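Bisden Simulator, One-Year License: Review After 18 Weeks of Use

Reviewed by Ruwan Biswas
March 2, 2019

I work in the maintenance group of a company that stores and packs dry food. We have a robot arm on a moving base, and its first job is to open the doors of our supply cabinets, take out small boxes and bring them to the packing tables. Before the arm is allowed to do something new on the floor, we must try it in a simulator. For this we bought Bisden.

I am not a programmer by education. I repaired conveyors for many years and I learned the robot work later. Please read my review with this in mind. A person who writes code every day will maybe find some of my complaints small.

Installation

The installation took me one afternoon. The guide is clear until the part about the graphics driver, where it sends you to a page that does not exist anymore. I wrote to the support and received the correct steps the next morning. After this I had no crash that I could blame on the program. It wants a strong computer, and my old office machine was too slow for it, so please count this in your budget.

Building the workplace

You can start from ready parts (doors, drawers, handles, tables) or bring your own drawings. I used ready parts almost everywhere. You choose the handle, you choose where it sits, and you can change the force which is needed to turn it. The last setting was the most useful for us. Our real handles are stiff, and the standard value is much too soft. In my first tests the robot opened everything like butter, and I was too happy too early.

The colors are strong and simple. At the beginning I thought they looked like toys, but when I watch test runs for two hours, I am thankful that the handle does not have the same color as the door. My colleague Bereket Kahsay does not agree. He would like more natural materials and better shadows, and he says the flat light makes it hard to judge how deep something is. With this he has a point, most of all when the gripper comes from underneath. 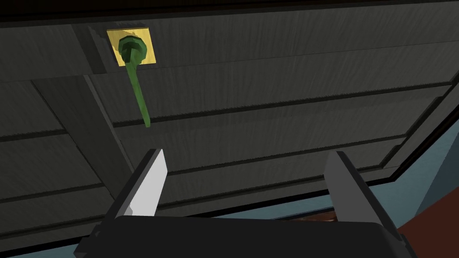
Open gripper below a green lever handle, Bisden test view.

From such a low view I decide if I stop the run or let it continue. The lever is easy to find against the dark boards. What I miss is the distance. I would like a small number in the corner which tells me how far the fingers are from the handle. Bisden can write this value in a file, but it cannot show it in the same window, and I must keep a second window open for it.

Running many tests

You can tell the program to repeat a task with small changes in the starting position. We let it make 2,000 attempts on one door during a weekend. The report at the end is good. It sorts the failed attempts by the moment when they failed, and you can click on one and watch it again. Most of ours failed when the finger touched the plate behind the handle before it reached the lever. We would not like to learn this with a real cabinet.

What it changed for us

This part is normally not in a software review, but I looked for it before we bought and could not find it, so I write it.

Before Bisden, new movements were tested at night by two persons, with a hand near the stop button. Now most of this is done in the daytime at a desk. I sleep better. But the people who fetch supplies on foot had many questions, and a simulator does not answer them. Six of them had this walk as part of their shift. Four are now at the packing tables for the full time, and two of them told me openly that they miss the walking.

We started to invite them to the desk, and it was worth the time. One packer looked at a test and said that the bottom door is always pulled a little up first or it gets stuck. It was not in any drawing. I added it to the model on the same day.

Compared with Purkevel

We had a trial of Purkevel in May of last year. It has nicer pictures and the distance number which I want. But it was harder to change the handles, and the repeated tests cost extra. For a bigger team with a programmer I think Purkevel can be the better choice.

Price

We paid $2,496 for one seat for one year. Bereket and I share it, and only one of us can be logged in. A second seat has the same price, without discount, and this I find unfriendly to small companies.

Good: handle force can be set, clear failure report, fast support
Not so good: no distance in the view, flat light, one user per seat, old links in the guide

My rating is 4 out of 5. We will renew it, and I have already sent them my wish about the distance number.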